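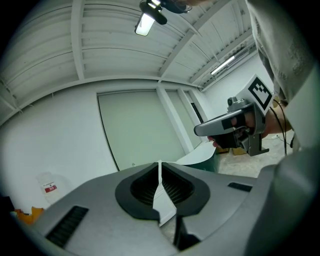

A hand on the gray gripper, beside the gray housing.

Learning to Freedive in a Pool: Our Term Project
Zulmira Matos and Jaime Macedo
November 14, 2024

We wanted to find out if beginners could get more comfortable holding their breath after a short course, and we loved every minute of it! Seven students from our dorm signed up for the sessions at the Abreu pool, and only two of them had ever tried freediving before.

Method
Each swimmer did three practice sessions. We started with slow breathing on the deck, then static holds face down in the shallow end, then easy underwater lengths with fins (everyone's favorite part). A trained safety diver from the Wistine club stayed in the water the whole time, and no one ever dived without a buddy.

Results
Five of the seven held their breath longer in the last session than in the first. One swimmer covered over 50 feet underwater, which had the whole deck cheering. Equalizing was the hardest skill, and two people still found it tricky at the deep end.

Next steps
In June we hope to repeat the course with a bigger group and add a session on rescue skills.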